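Workshop tips: budgeting for a bench arm

Price the bench before the arm. A six-axis arm needs a rigid table, a base plate bolted down at all four corners and room for the controller. Our quote from Hirkix covered the arm and pendant only. Everything else came to 586 pounds, most of it extrusion and cable.

Jaws are the next cost. Ask the supplier for the full opening in millimetres and the lowest force setting, then test with the softest item you intend to handle. Ridged or squashy goods should be held at the narrowest firm point.
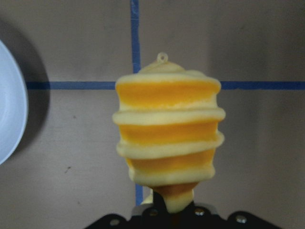
Keep 325 pounds back for spare fingers and pads. Rarden sells them in pairs; Ladefoged will cut to a drawing but wants three weeks. Order before the November shutdown if the work is due in the new year.

Mark the table out in squares with tape. It costs next to nothing and lets you put trays and plates back in the same place between runs. Paper under the tape saves the table top and can be replaced in five minutes.
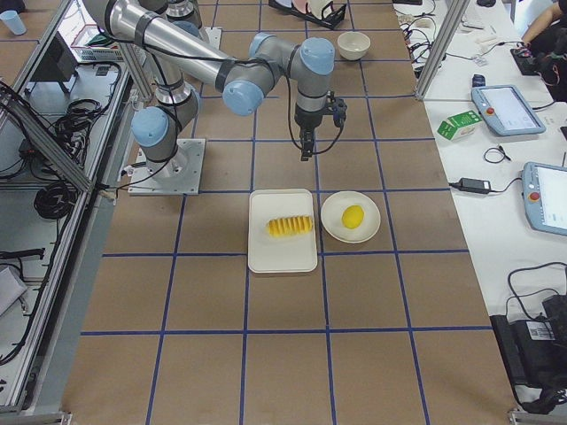
Allow a separate surface for pendants, adapters and spare leads. The emergency stop must be within reach of whoever is standing at the table. Measure the cable run with the arm at full stretch and add 5 per cent.

Second-hand arms: ask for the hours. Above 3000, have the wrist joints checked for play and get the figure in writing. The Herstead depot does this on Thursdays, by appointment.

Prices checked December 11, 2025, excluding VAT.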